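Imprimir | Enviar por correo electrónico

10 de agosto de 2024
Marianna Kurek

Tecnología de envases y superficies alimentarias. Apuntes, tema 6: termoplásticos en utensilios de servicio

6.1 Alcance

Se tratan las piezas rígidas de uso repetido: bandejas, cubetas, tapas y separadores. Los envases de un solo uso se vieron en marzo y no se repiten. Para la nomenclatura de polímeros se sigue la tabla del tema 2.

6.2 Materiales habituales

El polipropileno (PP) domina en piezas que pasan por lavavajillas industrial. Es semicristalino, de baja densidad, y conserva la rigidez suficiente a 85 °C, temperatura de aclarado que se toma como referencia en todo el tema. El homopolímero se vuelve frágil a temperaturas próximas a 0 °C; para cámara frigorífica se prefiere el copolímero.

La melamina-formaldehído es termoestable, no termoplástica, aunque en catálogo aparece a menudo junto a los anteriores. Ofrece mayor dureza superficial y peor comportamiento al impacto. No debe introducirse en microondas.

El ABS se emplea cuando prima el acabado. Su resistencia a grasas y a detergentes alcalinos es limitada, y en esquinas con tensiones residuales puede aparecer fisuración.

6.3 Geometría

Un reborde perimetral aumenta la rigidez a flexión sin necesidad de engrosar el fondo. Los radios amplios en las esquinas facilitan el llenado del molde, reducen la concentración de tensiones y permiten una limpieza completa. Un espesor de pared de 2 mm se considera suficiente en formatos con lado mayor de hasta 400 mm - por encima de esa medida conviene nervar la cara inferior.

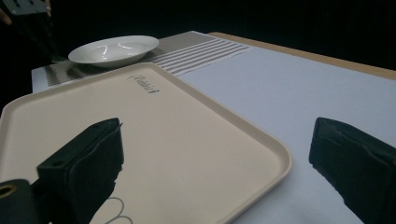

Dinesh Nautiyal objeta que la regla del espesor único resulta engañosa si no se especifica la carga: un fondo plano de 2 mm en PP fluye con el tiempo bajo peso sostenido, y la flecha medida al retirar la carga no representa la de servicio. Propone dar siempre el módulo de fluencia junto al espesor. La observación se recoge en el ejercicio 3.

6.4 Marcado superficial

La serigrafía y la tampografía depositan tinta sobre la pieza terminada. En PP exigen un tratamiento previo (llama o corona) por su baja energía superficial. El etiquetado en molde integra la decoración durante la inyección y resiste mejor la abrasión. El ensayo de prácticas consta de 40 ciclos de lavado, con inspección visual al final de la serie.

6.5 Ejercicios

1. Justificar la elección entre homopolímero y copolímero para una cubeta de cámara.
2. Comparar dos métodos de marcado sobre PP - indicar el tratamiento previo de cada uno.
3. Estimar la flecha diferida de un fondo plano con los datos de la hoja Hillberg.

Lectura: cuaderno de prácticas Bramley, capítulo de inyección.

Imprimir | Enviar por correo electrónico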